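Skismont pottery workshop to stay open through the winter

November 24, 2019

The pottery workshop in Skismont will not close for the cold months this year. The town agreed last week to pay for a new kiln and for the heating of the old dairy building, where the workshop has had its rooms since it moved out of the school.

Until now the courses stopped at the end of October and began again in spring. The old kiln was slow and used a lot of power, and in the cold weather the clay dried unevenly on the shelves. Many people who started in the fall did not come back.

"We lost them every year," said Dagmar Šindelář, who leads the evening course. "A person makes the first mug, is happy with it, and then must wait five months for the second."

The new kiln was ordered from the firm Janora and should arrive before the holidays. It holds 90 mugs of normal size in one firing, which is almost double what the old one could take. The old kiln will be kept for test pieces and small glaze samples.

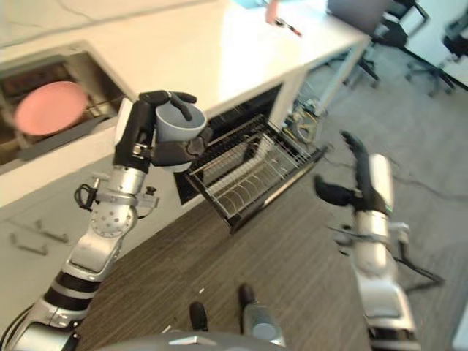 Mugs are still the most popular thing to make in the beginner course. Participants first learn to roll and join the clay by hand, and they may try the wheel from the fourth evening. Bowls and plates come later, as flat pieces bend easily in the firing.

Registration for the winter courses opened at the town library and 152 people have signed up so far. This is more than the workshop can take at one time, so there will be two groups on most evenings. A waiting list is kept at the library desk.

The price for residents stays the same. Visitors from Sasetden and other places outside the town will pay a little more than before, and the clay is included for everybody. Glazes with special colors are paid for separately, by weight.

Not all in the town are satisfied with the decision. Hendrik Molefe, who lives next to the old dairy, wrote to the town office about the parking in the yard. He has nothing against the courses, he said, but the gate was blocked several times in October and the delivery truck for the bakery could not get out. The town has promised to mark the places with paint and to put a sign at the entrance.

The workshop will also hold a small sale of finished pieces in the front room – mostly cups, bowls and candle holders by the advanced group. Blažena Sýkora will show how to repair a cracked handle on the same afternoon. Entry is free, and payment is in cash only.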